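Ticket 6200: Hondwood shelf unit, back row won't sit level
Status: open
Opened by: Elaine Sales

What's going on

Hi again! I'm putting together the Hondwood unit for our supply room (the tall one, 69 inches) and the second shelf rocks every time I set anything on it. I've had it apart twice since Monday and I'm getting pretty good at it, sadly.

What I tried

Swapped the left and right shelf pins. No change.
Loosened all six back screws, squared up the sides, tightened again. Better for maybe an hour, then the same wobble — and now a creak too.
Put a folded bit of cardboard under the front corner. It works, but I'm not leaving it like that!
Checked the floor with a level. Floor's fine, so it's the shelf.

Update, later the same day

Medeiros at the Clundeo parts desk wrote back (fast, thank you!) and thinks I got pins from the older kit, which are a hair shorter. He's mailing a new bag. I've pulled the shelf out for now and stacked the paper towels on the floor, so please step around them. 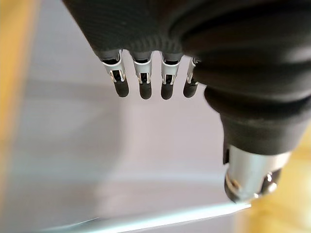 Still to do

Fit the new pins when they get here, then load the shelf up to roughly 200 pounds, which is what the leaflet allows.
Ask Medeiros if the Prostasa brackets fit this model, in case the pins don't do it.
Please leave this ticket open until I've written back.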